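The Slow Portrait Comes to Wellardale

A weekend with strangers, one window and a very long exposure of patience

13 Jul 2025

I had photographed people for years before I ever asked one of them to sit still for a full minute. Engagement sessions move fast. Family sessions move faster, especially once the toddler finds the puddle. You learn to shoot on the bounce, and you get good at it, and the pictures are full of laughing and wind and everybody looking at everybody else. I love those pictures! I still make my living from them. But some time last winter I started wanting the other kind, the kind where a person just looks back at you.

So when a spot opened up at the Ullotent portrait workshop in Wellardale, I grabbed it before I had even checked my calendar (sorry to the family I had to move). Ullotent has been running these for a few years out of an old seed warehouse near the river, and the premise is wonderfully stubborn. You get one window, one chair and four sitters across two days. With each sitter you get two hours, and you are asked to come away with one picture you would be willing to hang on a wall.

Two hours! At a wedding I'd have finished the family groups, the couple and half the cocktail hour in that time.
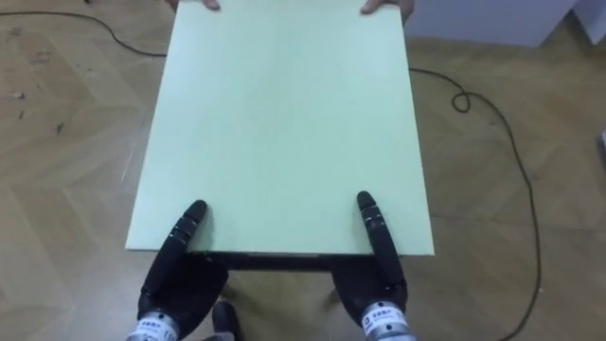 The first hour of my first sitting was pretty terrible. I talked too much. I kept moving the chair, a few inches toward the glass and then a few inches back, and every time I moved it my sitter had to get up and settle all over again. She was a retired school bus driver with the most marvelous heavy eyelids, and she was kind about it, but by the fourth move she had put on the face people wear at the dentist.

Then I stopped. I sat down on the floor with the camera in my lap and we talked about her route, which ran out past Osby and back along the reservoir, and which corner iced up first every year. Somewhere in there a cloud came over and the light on her left cheek went soft and even, and I picked up the camera and made six pictures without getting up. The third one is the keeper. Her mouth is just slightly open because she was about to correct me on the name of a road.

That became my whole approach for the weekend. Talk first, sit low, leave the chair alone.

The light deserves its own paragraph, or maybe several. The warehouse window faces a little east of north, so there's a blush of direct sun very early and then nothing but sky for the rest of the day. The workshop hands out one reflector and one black cloth per photographer, and I ended up using the cloth far more. If you've only ever filled shadows, try taking light away from a face instead. Hang something black on the side opposite the window, close, closer than feels polite, and watch the cheekbone turn up. I was so excited the first time I saw it work that I made my sitter come around and look at the back of the camera, and then of course she had to sit down and settle all over again. (I am a slow learner.)

I shot everything on one 85mm lens, mostly at f/4, a lot of it at a sixtieth of a second on a tripod. I brought three other lenses and carried them up two flights of stairs for the exercise, apparently. If you go, leave them at home and pack a cushion.

On the second morning we laid out small prints from day one and the whole group walked the room with coffee. No speeches, no scoring. You could put a paper dot beside any picture you wanted to talk about, and you had to be ready to say why. My bus driver collected a few dots, and so did a picture I nearly hadn't printed, a young man glancing down at his own hands. I had thought of it as the miss between two good frames. 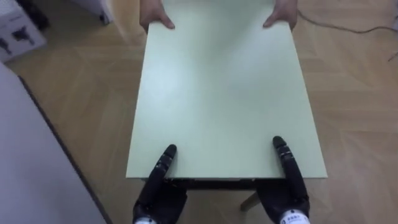 Escobedo thought it was the strongest thing I'd put out, and said that a sitter looking away can be more present than one staring down the lens, provided he has something to look away at. Crop it lower, came the advice, and let the hands have the bottom third. I tried it that afternoon and the picture got better in front of me, a bit like tuning a radio. I've been thinking about it ever since, and I've gone back through old wedding files hunting for glances I threw away.

And there were plenty. The group kept a tally for fun, and between all of us we had made 2,645 exposures over the two days. That sounds like a lot until I tell you that I came home from my last wedding with more than 3,000 on my own. Looking at the two numbers side by side has changed how I edit. I used to cull by tossing out closed eyes and anything soft. Now I go through once and only look for people who seem to be thinking, and I flag those before I touch a single slider.

My paying clients have noticed a difference too. I've begun adding twenty quiet minutes to the end of each portrait session, after the walking and the twirling. Everyone is tired by then and a bit done with me, and it's perfect. We find a doorway or a porch, I put the long lens away, and I ask about something that has nothing to do with the pictures. One bride told me the entire plot of a detective novel. Her mother has that portrait over the piano.

Not every sitting went well, and I want to be fair about that. My last one at the warehouse never quite opened up. We were polite to each other for two hours, the sky was flat, and the picture I turned in is handsome and a little empty. I keep it pinned over my desk anyway, next to the bus driver.

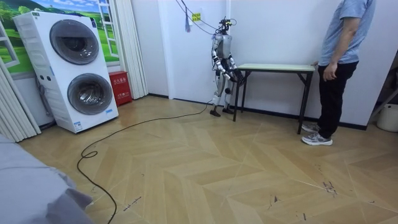
WELLARDALE, January – The winter session has been confirmed, and I've already put my name down. The window stays the same, but the days are so short that each photographer gets three sitters instead of four, with sittings held between midmorning and early afternoon. I can't wait to see what that low sky does to skin. Organizers suggest fingerless gloves, wool socks and a thermos, and they ask that sitters be offered the spot nearest the heater.

You don't need fancy gear to apply. One camera and one lens between normal and short telephoto will do, along with a note telling them who you'd most like to photograph and haven't yet had the nerve to ask. Mine was my father. He has agreed to sit in the spring, on his own porch in Osby, on the condition that he can keep his hat on.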